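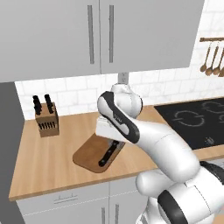
Hulenar sim kitchen, arm over the cutting board and the knife. Image: Promimero Workshop.

FOR IMMEDIATE RELEASE

Julville workshop puts its kitchen robot project out in the open, sim first, hardware in February

JULVILLE, Jan 7, 2023 - Promimero, the shared workshop on Petrenko Street, today released the first public version of Hulenar, a home-build kitchen robot project. Out now: the simulated kitchen, the control code, the task files and the build notes for the real bench. Free to download, free to change. First public bench night follows in February.

Hulenar started in a garage. Kendra and Brayden Boychuk wanted a robot arm that could put things away on a kitchen counter. Knife, plate, utensils, that kind of thing. They had a secondhand arm on order and no kitchen they were willing to let it loose in. So the kitchen got built in software first, and the project moved over to Promimero when the garage got too cold to type in.

"We were going to spend one weekend on the sim," said Kendra Boychuk. "It was a lot more than one weekend. Every time we fixed something on the counter, something else on the counter fell over."

What is in the release

The sim kitchen. One straight counter with wood top, light gray cabinets, white subway tile, a black glass cooktop, a knife block, a cutting board, a utensil rail. Props can be moved, swapped or taken out through a plain text file. No modeling software needed for that part.

The arm controller. Runs the same commands against the sim and against real motors. Position control only for now. Force control is on the list, see below.

Task files. Short scripts that say where things start and where they should end up. Reach for the knife, move the plate, clear the board, and so on. Anybody can write one. The longest one in the folder fits on two pages.

Run logs. 1,655 simulated runs, all of them, good and bad. The bad ones are labeled with what went wrong where the team could work it out. Some just say "no idea." Those are still open if somebody wants a puzzle.

Build notes for the bench. Cut list, wiring, mounting plate drawings, the emergency stop circuit. Written by Mackenzie Friesen, who did the wiring twice.

The bench

The real thing is a counter section on a steel frame, 60 inches long, on locking casters so it can be rolled out of the way of the table saw. The top is leftover butcher block from a member's kitchen job. Cabinets below are empty boxes for now, drawers to come. There is no working cooktop on the bench and there won't be. A black painted panel goes in its place.

Money so far: $3,124, with the arm the biggest piece of that by a long way. Full parts spreadsheet is in the download, receipts included, with one column for what we paid and one for what we should have paid. The frame was cheap. Connectors were not.

"People see a robot arm and figure it's a lab thing," said Lorne Vachon, who runs the metal side of the shop at Promimero. "It's bolts and brackets. The frame took me two evenings. Leveling it took me a third, the floor in here goes downhill to the drain."

Knives

Asked about a lot, so: no sharp knives on the bench. The sim has a kitchen knife on a cutting board and a block full of handles behind it, and that is where the knife task stays through the winter. The bench gets a dull blank cut from aluminum, same length, handle taped to the right thickness. A thin flat object on a flat board is a hard pickup, gripper fingers have to come down very close to the wood. Better to get that wrong on a screen.

The knife task was also the one that ate the most time. Early on the fingers went for the middle of the blade, as that was where the software thought the knife "was." Amrit Campbell rewrote the grasp code so a task file can name the handle as the target. Blade targets now throw a warning. They can still be forced, for testing, in sim only.

"The warning is very loud and it's in capital letters," said Campbell. "I was in a mood when I wrote it."

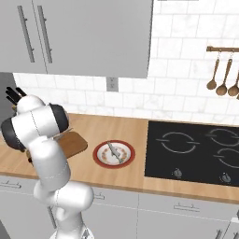
Plate task, same kitchen. Red-rimmed plate between the cutting board and the cooktop, utensil lying across it. Image: Promimero Workshop.

Plates and the stuff on plates

The plate task comes in two versions. Version one, the bare plate, slide it or lift it by the rim. Version two has a metal utensil lying across the plate, and the arm is supposed to take the utensil first and the plate second. If it goes for the plate first the run is scored as a fail even when nothing falls. Brayden Boychuk argued against that rule and lost.

"If nothing hit the floor I call that a win," he said. "But fine."

Plate and utensil can be put anywhere on the counter, including on the cooktop. That last one is allowed on purpose. Real kitchens have plates on the cooktop. The task file has a switch for treating the cooktop as hot, which makes it off limits to both the arm and the plate. Default is off. It probably should be on and will be changed in the next verison.

The utensil rail on the wall can be used as a target too, for hanging things back up. This part does not work well. The hooks are thin, and the arm has to approach from the front with the cooktop below it. Help wanted.

Two views

The sim can be looked at from different camera positions, and the team reccomends using more than one. The arm gets in the way of its own work. From one side it covers the cooktop, from another it covers the board and the block. Friesen is putting together a stand for the bench so that the real cameras can be set up from more than one side as well. Pipe clamps and conduit, nothing fancy. Drawings when it stops wobbling.

What does not work yet

A short list, so nobody downloads it and gets mad.

Drawers and doors. All the handles are there to look at. The arm can't open any of them yet.

Soft things. No towels, no sponges, no food. Rigid objects only.

Force control. The arm goes where it's told and does not feel what it bumps. On the bench this means low speed and a hand on the stop button at all times. Under no circumstances run it alone.

Windows. It runs on Linux. Campbell has gotten it to start on a Windows laptop and does not want to talk about it.

Lighting. The shadows are all right. Shiny metal is not great, and a detector trained on nothing but sim pictures will be confused by a real spoon. Mixing in phone photos of your own counter helps.

February bench night

The February bench night is open to members and non-members. Arm on the bench, powered, low speed, behind a clear screen. Visitors can bring a task file on a USB stick and have it run in sim on the shop computer. If it passes in sim three times in a row it gets a turn on the real arm. Plates will be melamine. Bring your own if you want to see your own plate handled, at your own risk.

Kids welcome with an adult. Closed shoes please, it is still a metal shop. Date and start time go up on the shop door and the mailing list once the heating guy has been.

Building your own

The notes assume you have a drill, a hacksaw or better, a way to crimp connectors, and a counter you don't love. A different arm can be used. You will need to write a joint file for it, there is a template. Most of the numbers come out of the manual, the rest you get with a tape measure and patience. The stop circuit is the one part the team asks people to build exactly as drawn.

No bench? Sim only is fine. It needs a decent graphics card for the nice pictures, and much less without them. A plain mode with flat colors runs on the shop's oldest laptop.

Promimero has printed 100 copies of the build notes for people who want paper at the bench. Pick up at the front desk, one per household, coffee stains are your own problem. The PDF is the same text, minus a correction slip for page 11, where two wires are swapped. PDF has been fixed. If you grab a paper copy make sure that the slip is in it.

How to help

Write task files. Fix the hooks. Send logs of anything odd, with the task file attached, otherwise we can't repeat it. Odd-shaped kitchen objects also wanted, on loan, for measuring and modeling. Ladles covered. Could use a whisk, a colander, anything with a lid.

About Promimero

Promimero is a member-run workshop in Julville with wood, metal and electronics areas and one table for everything else. Day passes at the desk. Hulenar is a member project and is not for sale, in kit form or otherwise.

Press contact

Mackenzie Friesen, Promimero Workshop, Petrenko Street, Julville. Larger versions of both images on request. Filming at the bench by arrangement, weekday evenings are easiest, call the desk first and let it ring. The phone is by the drill press.

- 30 -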